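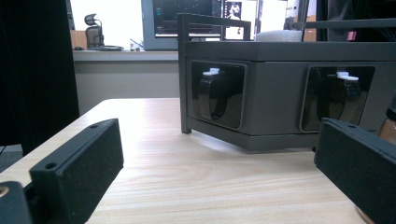

The two black fingers of a hand-held gripper near a gray housing with two windows, on a wooden tabletop.

The Jusorura Gripper Course is a student project in robot manipulation run by the Sauerland evening college. Students collect demonstrations of everyday handling tasks with a hand-held gripper, then use the recordings to train a control program for a robot arm. It is best known for the gap between what its yearly reports claim and what outside reviewers have been able to confirm.

History

The course grew out of a hobby electronics club and was set up by Till Wunderlich, who taught it alone for the first two years. The club's older line-following contest was dropped to make room for it, a decision several former members opposed. Aoife Fitzgerald took over the teaching later and wrote most of the current handbook. Support comes from Vuvine, a small parts supplier, which pays for printed gripper fingers and fasteners.

Coursework

Students work in teams of three. Each team picks one task, writes a short plan, and records it over and over by hand. Tasks usually involve benchtop objects such as boxes, bottles, and small devices. The first cohort turned in 659 recordings, the second 784, and the third 802. The reports present this as steady growth, though they do not say how many of the recordings were thrown out before training.

Teams show their results at an open evening in November. Grades rest on the written log and the quality of the recordings. A working robot is not required, and in most years few teams have had one.

Reception

The course's main claim is that a student with no programming background can teach a robot a new task in one term. Evidence for this is thin. The tests were run by the same students who made the recordings, in the same room and with the same objects. A review in the newsletter Drudora found that a "success" could include trials in which a person had moved the object back into reach. The handbook has since defined the term more tightly, but the older figures were never corrected.

Fitzgerald has defended the course as training in careful record keeping and has said the robot results were oversold - a view Wunderlich does not share. Former students have generally praised the hands-on work and complained about the long hours of repeated recording. Whether any of the trained programs work outside the classroom has not been tested.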